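Zasow Dustholm toy bench: review after a summer of use

21st January
By Loretta Mercado
5 comments

We bought the Dustholm in June to replace a row of plastic tubs in the lounge room. It is a low storage bench with a lift-up lid, meant to hold toys and double as a seat. Ours is the 2407, the narrower of the two sizes, and it cost $95 on special.

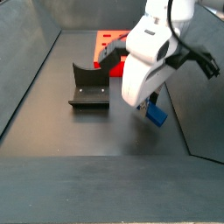 3 min read

The bench comes flat in one carton. The instructions are drawings only and they are clear enough until the lid stage, where the left and right hinges look identical on paper and are slightly different in the hand. I put them on the wrong way round and had to start that part again. Use your own screwdriver. The one in the bag is soft and rounded off on me before I'd finished the base.

Once together it sits square and doesn't rock on our floorboards. On carpet it leaned a little, so I moved it back.

The lid is the main reason to buy it. It has a slow-close stay on each side and will hold at any point past halfway. My son was four when we got it and he can open it on his own. We had a Jotine chest before this with a plain hinge, and I got rid of it after the second pinched finger.

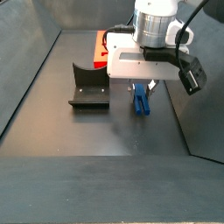 Loretta Mercado

Inside there is one removable divider, and I wish there were two. Blocks, cars and train track end up in the same half, and puzzle pieces sink to the bottom. We now keep puzzles in zip bags, which has helped. The divider slots are shallow and it pops out if anyone leans on it.

As a seat it's fine for kids. I've sat on it to tie shoes without any trouble, but my neighbour Aníbal Salgado has the wider one and says his has developed a dip in the middle. His gets sat on by teenagers.
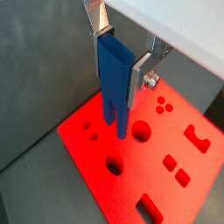 The finish has held up reasonably well. Texta came off with a damp cloth. A sticker took some of the colour with it, so peel those slowly. The front corners have small chips from a ride-on trike and the board underneath is pale, so they show.

I also looked at the Chong cube unit. It has more compartments and looks tidier, but the open front means everything is on display, and the fabric drawers are extra.

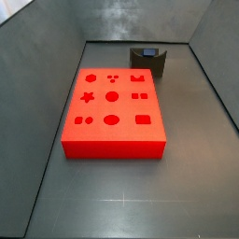 Foam shape block with nine cutouts.

Zasow sells spare lid stays separately. I rang to ask about a second divider and they don't make one.

I'd give the Dustholm 8 out of 10. At full price I would wait for another sale.

12 shares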